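Sleeping with the window open again

I stopped using the air conditioner at night in May, and I've kept it off since. A few people asked how that went after I mentioned it in the last post, so I'm writing it down while I remember the details.

Some background. We moved to Wondcombe from an apartment on a bus route, where the windows stayed shut all year because of the noise. I got used to sleeping with a machine running. When we came here I kept doing it out of habit, even though the street is dead quiet after ten at night. The electric bill was higher than I liked, and I was waking up with a dry throat most mornings.

The first week was bad. I had forgotten how loud birds are. They start before 5 in the morning in the maple by the driveway, and there is one in particular that does two notes, stops long enough for you to drift off, and does them again. I wore foam earplugs for a few nights and then lost one of them somewhere and gave up on the other.

What helped more was changing when I opened and closed things. I used to open the windows at bedtime, when the upstairs had already been baking all afternoon. Now I shut the windows and blinds on the west side before lunch and open everything up once the sun is behind the Perron house. My neighbor Yaroslav Chornovol told me to do it this way. He grew up without air conditioning and thought it was odd that I needed it explained. By bedtime the hall is cool enough that I don't think about it.

I also bought a small fan and put it on the dresser, pointed at the wall instead of at me. It cost 27 dollars. The low setting is fine and the high setting sounds like a truck. I had looked at one of the fancy tower ones for 400 and I'm glad I didn't get it.

The other change was bedding. I had a heavy comforter from my sister-in-law Aaliyah Bélanger, which is a beautiful thing and completely wrong for summer. It's in the closet until the fall. I went through the sheets too and got rid of everything with polyester in it. Cotton gets wrinkled and I don't iron, so the bed never looks like much, but I sleep better on it.
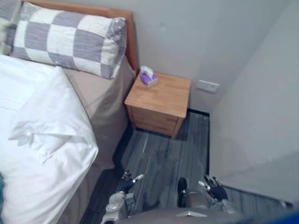 White duvet and the checkered pillows.

I still have the screens to deal with. The one in the back bedroom has a tear near the corner that I patched with tape, and the tape lets go whenever it rains. The hardware store in Sernora sells a roll of mesh and the little rubber cord that holds it in, and I'm told it is a 20 minute job. I have been told that about other jobs.

Would I go back to the air conditioner? For a real heat wave, yes. I have nothing against it, and there were two nights when I came close to turning it on - both of them humid, with no wind at all. I took a cool shower and went to bed late instead. The dry throat has gone away, so for now the unit stays off.

Next post will probably be the tomatoes, if there are any.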